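We use cookies to remember your settings. Accept | Manage

The Cup Table at Zimimitz
Posted in June by Abhishek Sachdeva

Zimimitz is a small reading and tea room with one long shelf wall and a wooden table in the corner. We did the cup sorting there before the summer break. 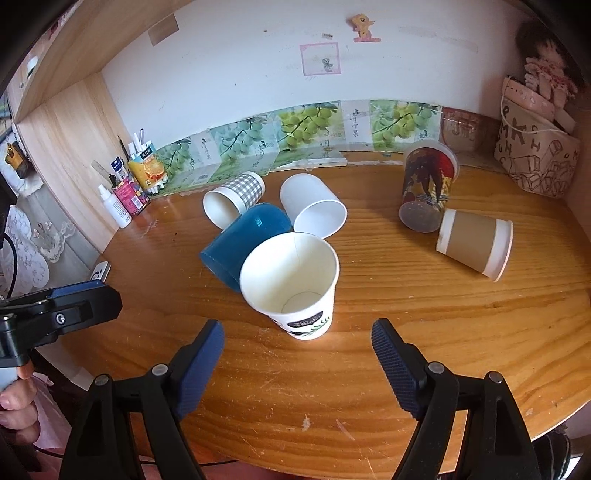

We had 24 cups to get through, paper and plastic, saved up over the spring. The paper ones go to the craft group for seed starting and paint water. The plastic ones get rinsed and go back on the shelf if they have no cracks. Sleeves come off and are kept flat in a folder.

The table itself came from Hanik, the furniture shop that closed last year. It cost 300 and has picked up plenty of scratches. I have oiled it twice and plan to leave it alone now.

The grape panels along the wall were put up with tape by the Srivastava family, and the pony sticker was already there when we moved in. Both are staying.

Sorting took 15 minutes, and stacking took another 15 because the sizes don't match. Tall cups go at the back of the shelf. Anything with a split rim goes in the recycling bag by the door.

More cups are welcome after the break. Please rinse them first and leave the lids at home. Prints of the gallery can be ordered through Grulus.

Contact | © Zimimitz | Back to top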